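Home Modules Timetable Handouts Reading Contact

Teaching by Showing, Handout 4: Hanging Things Up and Taking Them Down
Lahcen Radwan, 11/25/18

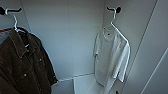
I promised last time that we'd get off the table and into a proper household job, so this week is clothes on hangers. I picked it because I'd been stuck on it myself for most of November, and because all of you can already do it without thinking, so you'll be badly surprised by how hard it is to show. Have a go at saying out loud how you'd lift a hanger off a wall hook. You'll say "up and towards me" and stop there. Now look at the T-shirt on its white hanger, sitting at a slant with one arm of the hanger sloping down to the right. Straight up and towards me is the wrong move for that one, or at least a clumsy one, and your hand would have sorted it out before you'd noticed. Whatever your hand does there is what we want in the recording.

Two ways of showing

You'll use both of these in the lab at Nundside, so get them straight now.

By hand (I'll say "leading" for short). You hold the arm near the wrist, the motors go slack enough to be pushed about, and you walk it through the job. You feel the hanger catch on the hook through the metal, and that's lovely! The trouble is that you're standing there in the way of the cameras, and your own elbow ends up in half the pictures the robot is supposed to learn from. It's also tiring. After 25 goes your shoulder will tell you so.

By remote control. You sit at the Prerkum desk with the small arm, and the big arm copies you. The cameras get a clean view, and you only get the views the robot gets, which keeps you fair: if you can't see the hook, it can't either. What you lose is touch. Zsófia Lakatos ran the desk sessions last year and her advice was to slow down just before contact and then not dither, and I still can't better it.

A word on dithering. If you hover for two seconds in front of the hook while you make up your mind, the robot learns to hover. It doesn't know you were thinking. We had a policy last year that stopped dead in front of every hook as if saying a little prayer, and it had got that from me.

What makes clothes awkward

White on white is the big one. A white T-shirt in a white wardrobe is mostly edges and soft grey shadow, and the hanger is white as well. The dark jacket next to it is far kinder to the camera, with that pale stitching to go by. The black hooks are a gift in both cases, so I tell people to keep the hook in view for as long as they can and aim from that.

Then there's weight. A T-shirt hardly pulls on the hanger at all, so the hanger swings when you brush it. A jacket pulls harder and swings slower. If every one of your showings uses the same shirt, you'll get a robot that is very good at that shirt (ask me how I know).

And cloth moves after you've let go. Leave the recording running until the garment has settled. People cut it off the moment the gripper opens, and then the robot never sees how its own work ended up.

How we record

Each pair does 8 practice goes that we throw away, then 25 that we keep. Swap who's driving halfway, unless one of you is poorly. Between goes, change something small: turn the hanger a bit on its hook, swap the garments over, nudge the wardrobe door. Don't tidy the clothes up first! I know the urge. A crooked shirt is a perfectly good start.

If you fumble and recover, keep it. Mark it "recovered" in the Rey log and carry on. If you drop the thing on the floor of the wardrobe, mark it "dropped" and keep that too, but separately, as we'll want it in the last week.

Across all the pairs and both terms we're aiming for 2,000 showings by remote control and 2,000 by leading, so that we can train on each lot alone and compare. Last year's lot from the Truston room doesn't count towards either, I'm afraid. The hooks there were a different shape, and I've not yet found out how much that matters.

Before the lab

Read the first half of the notes on copying from examples, up to the part on drift. Drift is when the robot makes a small mistake, lands somewhere you never showed it, and then makes a bigger one. Think about where that would happen with a hanger. My money's on the moment the hook end clears the wall hook, when the whole thing is suddenly free to turn, but Zsófia reckons it's earlier, at the grasp, and we've never settled it.

Bring a garment you don't mind having pulled about. Something patterned would be handy, we've got far too much plain stuff. No long coats please, they trail and the gripper treads on them.

Write up half a page per pair on which way of showing you preferred and where it let you down. Hand it in at the desk when you come for the next session.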